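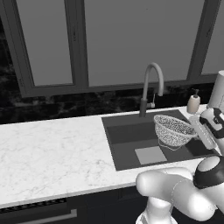 Speaker notes: Low water pressure at the kitchen tap

Aiguo Jiang
August

Print this page | E-mail this page
Home | Talks | Notes | Handouts | Contact

Slide 1. Scope

Introduce self. Forty minutes, questions at the end. The talk covers low flow at one fixture in a house where the other fixtures are normal. Whole-house pressure loss was Yutong Fu's talk and her notes are under Handouts.

Define terms early. Pressure is measured with nothing running. Flow is what comes out. People report "low pressure" when they mean low flow, and the two have different causes. Repeat this once.

Slide 2. Baseline readings

Gauge on the outside hose connection, all taps closed. In the Durnberg house we read 70 psi. Good supply. The kitchen faucet still took 56 seconds to fill a one-gallon jug. A clean faucet of that type should do it in a little over half that time.

Conclusion for the audience: supply is fine, restriction is local. Do not touch the pressure regulator at this stage. Someone always wants to.

Slide 3. Where the restriction can be

Work from the outlet back:
- aerator
- spout or pull-down hose
- cartridge
- supply lines
- shutoff valves under the sink

Test hot and cold separately. If both are slow, suspect the aerator or the spout. If only one is slow, suspect that side's shutoff, supply line or cartridge port. At Durnberg both were slow, cold slightly worse.

Slide 4. Aerator

Close the drain before unscrewing anything. Wrap the jaws of the pliers with tape. Lay the parts out in order on a towel; the screen goes back in the same way up.

Soak in white vinegar for an hour, brush, rinse. Run the faucet without the aerator for a few seconds, low at first. If flow is now normal, stop there.

Durnberg: jug time dropped from 56 to 41 seconds. Improved, still slow. Pause here and ask the room what they would check next. Most will say cartridge. Correct answer is the shutoff valves, which take one minute to check and need no parts.

Slide 5. Shutoff valves

Old multi-turn valves can look open when the washer has come loose from the stem. The handle turns freely and the washer stays partly down on the seat. Close the main, disconnect the supply line, point it into a bucket, open the main slowly with a helper at the valve.

The cold valve at Durnberg had this fault. Replaced both with quarter-turn valves. Jug time after: 33 seconds.

Slide 6. Hardness

The Tamihana samples came in at 398 mg/L as calcium carbonate. That is very hard water. Aerators on that supply needed cleaning about every three months. If asked about softeners, say it is outside this talk.

Do not quote the 970 figure from the earlier handout. That was total dissolved solids and was labeled wrong.

Slide 7. Common mistakes

Thread tape on compression fittings. It does nothing useful there.
Overtightening plastic nuts. Hand tight, then a quarter turn.
Throwing away the old cartridge before the new one has been matched to it.

Slide 8. Questions

Likely: flow restrictors (leave them in), flexible lines (replace if the braid is rusted or kinked), well systems (refer to Yutong's notes). Spare gauge is in the gray case if anyone wants to try the fitting. Collect the sign-in sheet before people leave.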